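Skimari Wildlife Whistles (pair)

Stick-on bumper whistles, sold as a way to keep kangaroos off the road in front of you. We stock them because people ask. Our view of what they do is a good deal more modest than the packet's.

The maker, Nirnen, claims a range of up to 480 metres. We asked for the test behind that figure and got a brochure.
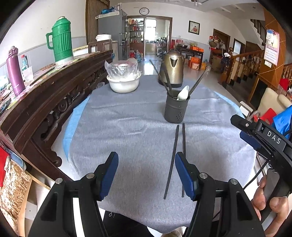
Fitting

Clean the bumper with methylated spirits, press on firmly and leave overnight. They need airflow, so keep them clear of the bull bar. Nirnen says they start sounding at 40 km/h. You won't hear them from the driver's seat, which makes that hard to check.
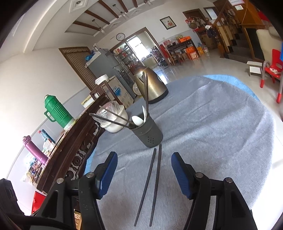

Marcelle Gautier wrote to us in July that she'd had a pair on her ute for two winters, driving the Drandbridge road at dusk, and had still hit a wallaby. She couldn't say whether she'd have hit more without them. Neither can we.

If your budget only stretches to one thing, get decent driving lights

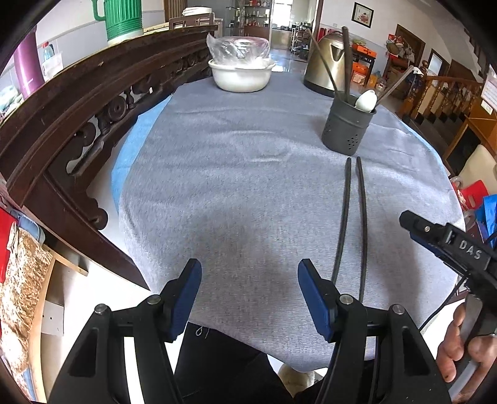
and slow down between sunset and dark. Check your excess too, as some policies treat animal strikes differently.

Stock code 1407. Pack includes 4 adhesive pads. No returns once fitted.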